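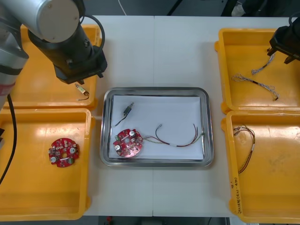 Print this page | E-mail this page

Board sorting table: inspection checklist with comments
2021-04-08
By Flor Sotelo, Skutthorpe bench safety

Table surface and center seam. OK. Seam is faint and level. Check again in November.

Trays, four yellow. OK to keep using. Two per side with the steel tray in the center, same as the Jinville layout.

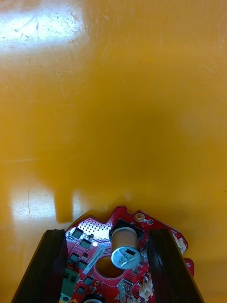 Scratches in yellow surface. Comment: fine scratches and scuffs are acceptable. Replace a tray only if a fingernail catches or plastic is lifting. Wipe with a dry lint-free cloth, no solvent. Spares are Umus stock no. 2985.

Steel tray. OK. Run a gloved finger around the rim for burrs. White paper liner must lie flat inside the rim. Change it every 2 shifts or when torn.

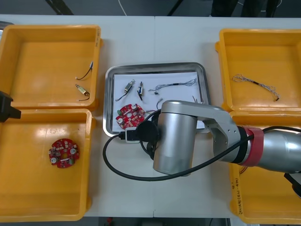
Round red boards. Handle by the edge only. Do not press on the silver capacitors. Boards lie flat, one to a tray, no stacking. Ahn wants any board with a bent capacitor set aside and tagged.

Small parts with leads. Comment: keep these in a different tray from the boards. Bent leads are not a reject. Bare wire showing is.

Labels on trays. Needs action. Print is faint. Reprint on form 116 and stick to the rim, not the floor of the tray.

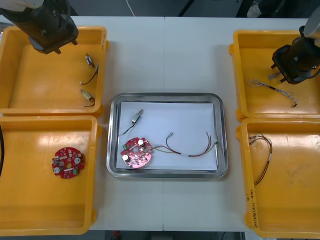
Loose wires. No lead to hang over a tray rim. Harnesses stay on the paper until sorted.

Clearance at table edge. Keep roughly 2 feet of floor clear on all sides. No cups or food on the table.

Open items: labels only. Return signed copy to F. Sotelo.

E-mail this page | Print this page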